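Skarngate Room Record

README for version 3

The Skarngate Room Record is a set of tables and notes about the upper workroom at Skarngate: the walls, the ceiling, the lights, the long ledge and the tables. It was put together when the room was due for repainting and we found that the only drawing of it left out the ceiling services. We have kept it up since then for anyone planning work in the room or trying to compare it with another one.

The record covers the fabric of the room and the fittings fixed to it. Furniture is included only where it has a usual place. People's own equipment is left out, as it moves too often to be worth listing.

What is in the folder

surfaces.csv: one row for each stretch of wall, ceiling or floor, with finish, colour and condition
fittings.csv: lights, brackets, pipes, ledges and anything else screwed, glued or hung
readings.csv: light readings taken on the table tops and along the ledge, 3000 rows
furniture.csv: tables, with their usual positions
notes.txt: remarks that would not fit in a column

The four tables share a position code, so a row in one can be matched with rows in another. The code starts at the door and goes round the room clockwise, then across the ceiling. Codes starting with C are ceiling codes. Please don't sort the tables by code and expect neighbouring rows to be neighbours in the room. The corner codes were added afterwards and come at the end.

Walls and ceiling

The walls are white and so is most of what is fixed to them. The ceiling carries fluorescent panels, and there are fine cracks and seams between them.
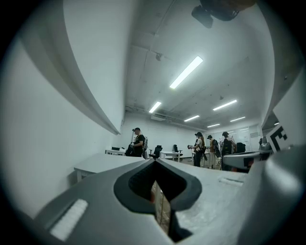 Condition is graded from 1 to 5, where 1 means sound and 5 means that somebody ought to look at it soon. Hairline cracks in paint are graded 2 unless they have grown between one visit and the next. Benedetta Cocco did the first grading and Iddrisu Akolgo did the second, without looking at hers. Where they disagreed, both grades are given and the grade column holds the worse one. They disagreed most over the ceiling. Benedetta graded from the floor and Iddrisu from a stepladder, and we have not tried to correct for that.

Colour is recorded as white, off-white, grey or other. We did think about matching to paint charts, but the readings came out differently under the lights and by the window, so the column was dropped after version 1.

The ledge

The long ledge on the left-hand wall has its own codes, L1 to L4, from the near end to the far corner. It is treated as a fitting in fittings.csv and as a surface in surfaces.csv, so a total taken across both tables will include it twice. The far end gathers dust faster than the rest. Dust is noted in words, and the words are not consistent from one person to another. "Light", "slight" and "thin" should be read as the same.

Nothing heavy is meant to be kept on the ledge. We do not have a load figure for it and would be glad of one. 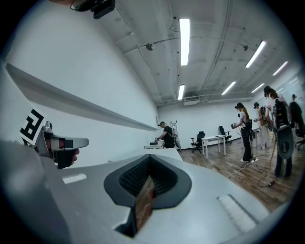 Dzintra Vasiliauskas
Room records, Skarngate
Last revised February

Pipes and conduits

Overhead services were the hardest part to record. Each run is listed once, under the code where it enters the room, and the column called "passes" gives the other codes it goes through. We did not trace anything beyond the walls. If a pipe's purpose was not marked on the old drawing, the purpose column says "unknown", and it should be left that way until someone has checked with the building office.

Beams are in surfaces.csv and the brackets on them are in fittings.csv.

Known gaps

The floor has only 3 rows and they say very little.
The readings were all taken with the lights on. There is no daylight-only set.
Some light readings made on the Gough meter run lower than those from the Zadeck one. The meter column says which was used.
L3 was missed on one visit and is blank for that date.
Table positions were paced out, so treat them as a guide.

Changes

Version 2 added the position codes for the ceiling. Version 3 split fittings from furniture, corrected the spelling of several finishes and took out duplicate readings. Vichien Sombatkul has started a matching record for the Hostier building using the same codes, and it will be kept in its own folder.

Corrections

Send them to Rūta Sproģis at the Skarngate front office, with the position code and the time of day you looked.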